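Bistum Budget Desk review: a public debt calculator for people who read budgets

Bistum Budget Desk is a desktop program for projecting government debt. You enter a starting debt level, a growth rate, an average interest rate and a path for the primary balance, and it draws the debt ratio for as many years as you like. I have used it since April to check the figures put out by the town of Stikbridge and by the regional government above it.

Setup

The download is small and the license costs 300 a year for 2 users. Installation took a few minutes. The first screen asks for a country or region file. Several are included, but local governments have to be entered by hand, and for Stikbridge that meant typing in 5 years of accounts. The import tool reads spreadsheets only if the columns are in its own order. 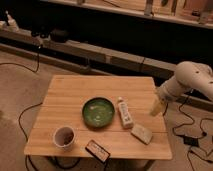 What it does well

The interest rate module is the best part. Most simple calculators apply one rate to the whole stock of debt. Bistum lets you split the debt by maturity, so a rise in rates feeds through slowly as old bonds are replaced. For a borrower with long bonds the difference is large. The recession setting is also useful. It lowers tax receipts and raises benefit spending together, and you can change how strongly each one responds.

Where it falls short

Guarantees are handled badly. A loan guarantee is either counted in full or left out, and there is no way to give it a probability. Inflation is a single number for every year. Charts export at low quality, and labels overlap once there are more than a few scenarios on one page.

The older Leka package deals with guarantees properly and has a better manual, but it costs 3,525 and expects you to write scripts. The free Skeltudham worksheet covers the basic arithmetic and will be enough for anyone who needs one projection a year.

Verdict

Worth the price for a small newsroom or a council finance office that runs projections often. Try the trial version first with your own accounts, and check that your spreadsheet imports before you pay.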